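Kollen Robotics Club

The Kollen Robotics Club is a student organization at Feltolbridge College. It was founded in April 2014 by undergraduates in the engineering program and has 58 members. The club builds and programs robot arms for household tasks, and it is best known for its entry in the Hattar Cup, an annual contest for college teams.

Its main project, called Wider, deals with picking up and sorting kitchen objects. Students take turns running the arm and writing its control code — first-year members usually begin with the log sheets.

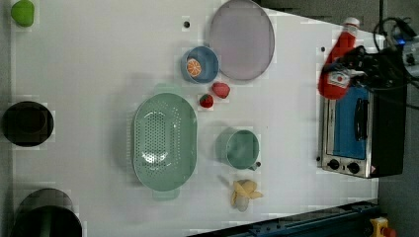 A gripper holding a ketchup bottle at the Wider worktable, with toy food and dishes.

Each team in the Hattar Cup kitchen event may score up to 200 points. Kollen scored 168 in its second season, placing fourth. The club's archive of practice runs held 1466 entries as of 11/10/2022. Members meet twice a week during the school year, and the workshop is open to students from any department.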